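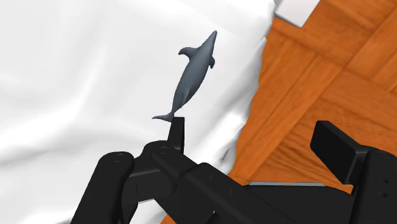

Neulich beim Abendessen kam wieder die Frage, die mir gefühlt jeder stellt, der weiß, womit ich mein Geld verdiene: Wann räumt so ein Ding endlich mein Kinderzimmer auf? Ich sage dann meistens »kommt drauf an« und nehme mir noch Kartoffeln.

Also gut, einmal ausführlich. Wir sitzen bei Vedura gerade an der Aufgabe »Boden frei«. Im Simulator liegt Zeug auf dem Parkett, ein Greifer mit zwei Fingern soll es aufheben und in eine Kiste legen. Klingt nach nichts, oder? Mein Neffe macht das mit drei Jahren (wenn er will – er will selten).

Mein persönlicher Endgegner ist der kleine Delfin auf dem zerknitterten weißen Tuch. Ein Klotz wäre mir lieber. Ein Klotz hat gerade Seiten, da fährt man ran, macht zu, fertig. Der Delfin ist in der Mitte am dicksten, läuft nach vorn und hinten spitz zu und hat dann auch noch Flossen, die in alle möglichen Richtungen abstehen. Packt man ihn am Bauch, geht es meistens gut. Packt man ihn vor der Schwanzflosse, wo er ganz dünn wird, dreht er sich gern weg. Und wenn die Finger ein bisschen zu tief kommen, haben sie eine Falte vom Tuch mit drin, und dann wandern Delfin und Tuch gemeinsam in die Kiste. Auch eine Art aufzuräumen!

Letzten November haben wir 300 Durchläufe über Nacht rechnen lassen, und ich saß um 6 Uhr früh mit Kaffee vor den Ergebnissen. Harte Sachen auf blankem Holz: richtig ordentlich. Alles, was auf Stoff lag: na ja. Wekesa Magesa aus unserem Team meinte trocken, dann müssten die Leute eben vorher die Wäsche wegräumen. Womit wir wieder beim Problem wären, denn genau die Wäsche hätte ich ja gern abgegeben.

Stoff ist überhaupt das Gemeine am Haushalt. In der Werkstatt liegt ein Teil da, wo es gestern auch lag, und deshalb klappt da schon so viel. Zu Hause liegt nie etwas da, wo es gestern lag, jedenfalls bei uns nicht.

Meine Prognose, falls jemand sie hören will: einzelne feste Gegenstände vom Boden, ja, das sehe ich kommen, langsam und mit Aufsicht. Ein ganzes Zimmer mit Decken, Socken und Krümeln dazwischen – da würde ich den Wäschekorb noch behalten. Als Nächstes probieren wir 2 andere Fingerformen aus, schmalere vor allem. Wenn der Delfin damit ohne Tuch in der Kiste landet, gebe ich im Büro Kuchen aus.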